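Hilo sobre ordenar material eléctrico, que llevo toda la tarde con esto y necesito contárselo a alguien 🧵

Resulta que en Maltora heredamos el cajón de "varios" del taller de abajo. Quien haya trabajado con cuadros eléctricos ya sabe de qué hablo: ese cajón donde cae todo lo que sobra de una obra y de donde no vuelve a salir nada.

Lo he volcado entero sobre una mesa. Más de 30 piezas solo en la primera tanda, y quedan otras 2 tandas en cajas de cartón. Dymphna ha pasado, ha mirado, ha dicho "ánimo" y se ha ido a por café. Gracias, Dymphna.

Mi sistema, por si le sirve a alguien: una bandeja verde y una bandeja azul. En la verde, protección (magnetotérmicos, diferenciales, lo que vaya a carril DIN). En la azul, lo pequeñito: condensadores, relés y todo eso que rueda y acaba debajo de la mesa.

Y en medio, el montón. Lo del medio no se toca hasta que le llega el turno, que si no empiezo a mover cosas de un lado a otro y a la media hora estoy igual que al principio (lo sé por experiencia, en marzo me pasó tal cual).

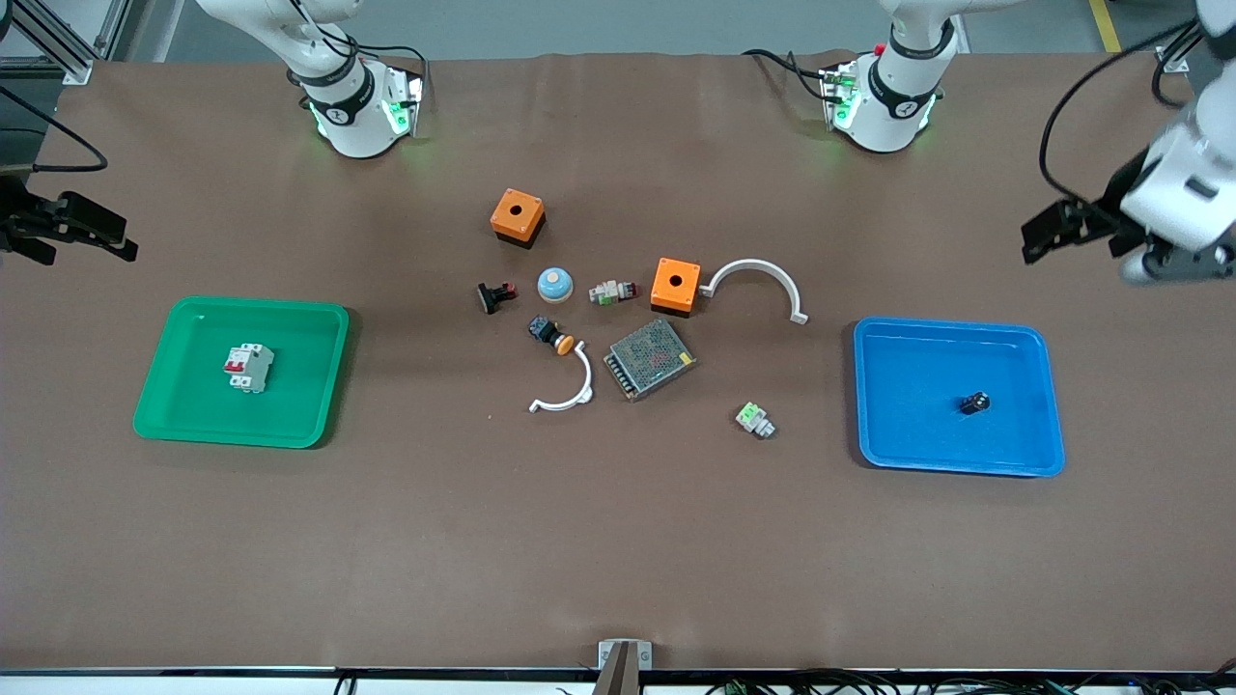 Lo que más pereza me da son las cajas de pulsador. Ocupan un montón, no apilan bien y siempre aparece la caja por un lado y el pulsador por otro. Elibariki dice que las guarde ya montadas y me olvide. Yo las prefiero vacías, con los pulsadores aparte en una bolsita, pero reconozco que luego pierdo la bolsita.

Con los magnetos soy más estricta. Miro los polos, el calibre y la curva, pruebo la palanca un par de veces y si la noto floja, fuera. Me da igual que parezca nuevo. Un magneto dudoso no vuelve a un cuadro mío, ni para hacer pruebas.

Los condensadores, cada uno a su bolsa con el valor escrito a rotulador GORDO. Róisín los etiquetaba con una letra preciosa y minúscula y no había manera de leer nada sin gafas. Róisín, si lees esto, te quiero, pero no.

Ah, y las etiquetas viejas se quitan antes de poner la nueva!! Me encontré una bolsa con tres pegadas una encima de otra: la de arriba decía "relés", la de en medio "revisar" y la de abajo solo "807". ¿807 qué? Le he preguntado a Darragh y tampoco tiene ni idea. Se queda en "revisar".

Pregunta seria para quien lleve almacén: las bornas sueltas, ¿las separáis por sección o por color? Yo iba por sección, pero me estoy quedando sin cajitas y la gaveta grande tiene 36 huecos contados. Os leo, que aún me queda un buen rato aquí.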